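Will a Robot Ever Match My Socks?

I have a laundry basket at the foot of my stairs that has been there since February, and I've started to think of it as furniture. So when the people at Mirani invited me to spend a morning watching their software learn to do chores, I said yes before I'd finished reading the email.

Mirani rents the upper floor of an old print shop in Flestden. I'd pictured a room full of metal butlers bumping into each other. What I got was a row of monitors, a very good coffee machine, and Tudor Bucur, who runs the training side and talks almost as fast as I do.

Most of the practice happens in simulation. A pretend arm gets a pretend towel, or a mug, or a bin of screws, and tries over and over until it gets the hang of it (or doesn't!). The morning I visited, the job was picking up a folded washcloth. Overnight it had made 806 tries and managed 775 of them, and I was ready to hand over my house keys right there.

"That's a folded washcloth," Tudor said. "Ask me about a crumpled one."

I asked. On crumpled ones it gets 30 out of 80. A crumpled cloth has no top and no edge, he told me, and every one is a brand new shape. My seven-year-old can do it half asleep, though getting her to is another matter.

Shop floors are further along. Sovilon, a parts supplier across town, already uses the same software to move brackets from a tray to a press, all day long. The brackets are all alike and they sit where they're put. My kitchen has never once worked that way. Grotivitz, the other big name in town, tried a dishwasher-loading machine and quietly went back to warehouses, and I can't say I blame them.

I did get to drive one of the simulated hands myself with a little joystick. I knocked over a mug, chased it off the table and said a word I had to apologize for. Tudor was kind about it.

So how long until one of these can do my basket? He thought about it for a good while. Towels first, he said, then maybe shirts. Socks he wouldn't put a date on, and I drove home and matched four pairs before dinner.

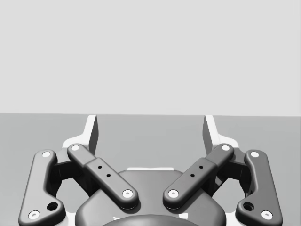 Open wide and nothing to grab: a simulated two-fingered gripper over a bare gray surface.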